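4.2 Das Ablageproblem der kleinen Dinge

Die Haushaltsforschung hat sich dem Möbel meist von außen genähert. Man weiß inzwischen recht genau, wie viele Schubladen ein durchschnittlicher Haushalt besitzt, und erstaunlich wenig darüber, was über deren Inhalt entscheidet. Die in Abschnitt 3 vorgestellte Befragung in der Wohnanlage Trorkden bildet hier keine Ausnahme: 83 Personen gaben bereitwillig Auskunft über ihre Ordnungsprinzipien, und die Mehrzahl beschrieb dabei einen Zustand, der sich mit den anschließend ausgefüllten Inventarbögen nur unter großzügiger Auslegung vereinbaren lässt. In 15 Fällen war die Schublade "für Wichtiges" bis zum Anschlag mit Gummiringen, Bedienungsanleitungen und einzelnen Schlüsseln gefüllt.

Für die folgenden Überlegungen beschränken wir uns auf Kleinmöbel mit zwei Schubladen, wie sie auf Tischen, Anrichten und Fensterbänken stehen. Der Typ ist aus zwei Gründen ergiebig. Erstens zwingt er zu einer Entscheidung, nämlich oben oder unten, die sich bei einem größeren Schrank endlos vertagen ließe. Zweitens steht er fast nie allein. Zum Kästchen gesellt sich nach kurzer Zeit eine offene Ablage, und zwischen beiden entsteht eine Zone, für die in der Literatur bislang kein Begriff existiert. Wir nennen sie im Anschluss an das Projekt Prerkeo den Vorhof (vgl. Abb. 3). Im Vorhof liegt, was weder weggeworfen noch eingeräumt wird - Dosen, Schachteln, gelegentlich die Post.

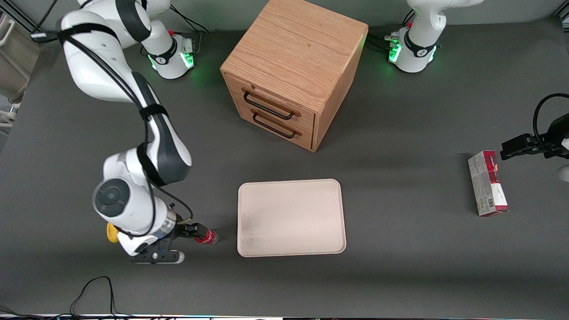
Abb. 3: Zweischubladiges Holzkästchen mit hellbeigem Tablett, roter Dose und rot-weißem Karton auf dunkelgrauer Tischplatte. Die Dose liegt auf der Seite, links neben dem Tablett.

Der Vorhof folgt eigenen Regeln. Gegenstände mit stabiler Grundfläche, vor allem Schachteln, werden dort abgestellt und gelten damit als versorgt. Zylindrische Gegenstände haben es schwerer. Eine stehende Dose wird von den Befragten als aufgeräumt gewertet, dieselbe Dose im Liegen als Unordnung, obwohl sich an ihrem Nutzen nichts geändert hat. Das Tablett wirkt hier als moralische Instanz: Was auf ihm liegt, ist Absicht, was daneben liegt, ist ein Versäumnis. In 6 Freitextantworten wurde dieser Unterschied mit einer Schärfe vertreten, die man sonst eher aus Mietstreitigkeiten kennt.

Weniger eindeutig ist die Rolle der Schubladen selbst. Die ältere Ansari-Typologie geht davon aus, dass häufig benutzte Dinge nach oben und seltene nach unten wandern. Unsere Inventarbögen stützen diese Annahme nur für die ersten Wochen nach dem Kauf. Danach wird die untere Schublade zum Archiv, während in der oberen liegt, was zuletzt gestört hat. Eine Nacherhebung im Juli ergab dasselbe Bild, allerdings mit mehr Sonnencreme.

Einschränkend ist anzumerken, dass die Bögen von den Befragten selbst ausgefüllt wurden und die Kategorie "Sonstiges" stärker beansprucht wurde, als uns lieb sein konnte. Ob die offene Ablage den Vorhof verkleinert oder ihn überhaupt erst hervorbringt, lässt sich auf dieser Grundlage nicht entscheiden. Abschnitt 4.3 greift die Frage anhand der Haushalte ohne Tablett wieder auf.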